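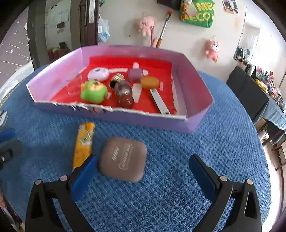
**Greenberg School of Music, Department of Recorded Sound**

## Handout 7: Gain staging and low-end control in loop-based production

Instructor: Verna Nakamura

Read this before the lab. The session files are in the Clirncombe folder on the course drive. Open the one marked 3506 and leave the master fader at zero.

### 1. Levels inside the DAW

Most current DAWs mix in 32-bit or 64-bit floating point. A channel can go over 0 dBFS without clipping as long as the level is pulled down before it reaches the converter or a fixed-point file. Plugins are a separate matter. Many models of analog gear change their behavior with input level, so a kick that arrives 10 dB too hot will sound compressed before any compressor is inserted.

Working levels for this course:

- Single drum hits: peaks at -10 dBFS
- Bass: peaks at -12 dBFS
- Pads and textures: peaks at -18 dBFS
- Mix bus: peaks no higher than -6 dBFS

Set these with clip gain or a trim plugin at the top of the chain. Faders stay free for balance.

### 2. Kick and bass

The two parts share the range from 40 to 120 Hz. When both sound at once, their waveforms add or cancel depending on phase, and the level of the low end changes from bar to bar.

Methods, in the order you should try them:

1. Change the bass pattern so that it avoids the kick.
2. Shorten the kick decay.
3. Cut the bass at the kick's fundamental, 3 dB, medium Q.
4. Sidechain the bass to the kick. Start with a 1 ms attack and a 90 ms release.

At 128 BPM a quarter note lasts 468.75 ms. A release longer than that never fully recovers between kicks on a four-on-the-floor pattern. Use this to check your settings before you trust your ears in an untreated room.

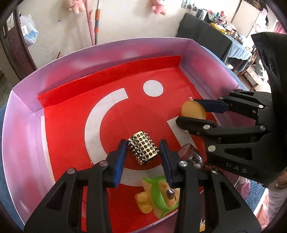 Stereo width below 120 Hz should be close to zero. Sum the bass to mono with a utility plugin and place it after any chorus or unison effect. To read a correlation meter, note that +1 means the channels are identical and -1 means they are opposite in polarity. On a goniometer, mono material draws a straight vertical line, and wider material opens out into curves, something like the thick white arc on the red sheet in the photo. Sustained readings below zero call for a fix at the source.

### 3. Lab task

Use the stems for "Nurkstead" (kick, bass, hats, two pads, vocal chop, noise bed).

- Trim every stem to the levels in section 1.
- Apply one method from section 2 and bypass it once to compare.
- Export 24-bit WAV, no limiter, no dither.
- Write three sentences on what changed at the mix bus meter.

Name the file with your student number and the word Clunditz. Files with a limiter on the master are returned unmarked.

Reading for next time: course pack, chapter 3, on transient design.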